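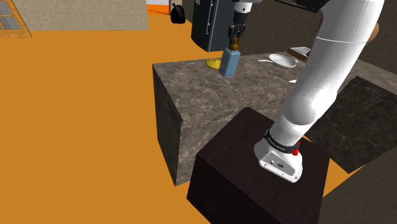
Extended warranty on a Kettler dryer, worth it?

dunmore_k
4/20/26
Store wants 60 bucks a year on top of the price. Salesman swore the drum bearings go early. Sounds like a pitch to me.

pq_lint
It is a pitch. If they go early, why is he selling the thing?

saltbox77
Disagree. My Vutton washer died in January and the plan paid for the whole repair.

pq_lint
One washer. What did you pay in over the years?

saltbox77
Less than the repair, thanks. I kept the receipts.

dunmore_k
Who actually shows up though? The fine print says Nondis handles claims and I can't find a phone number.

hobnail
Then I'd pass. Had a claim with them on a stove, two visits and no part. Put the money in a jar.

saltbox77
Jar's fine until week one.

pq_lint
Week one is the factory warranty.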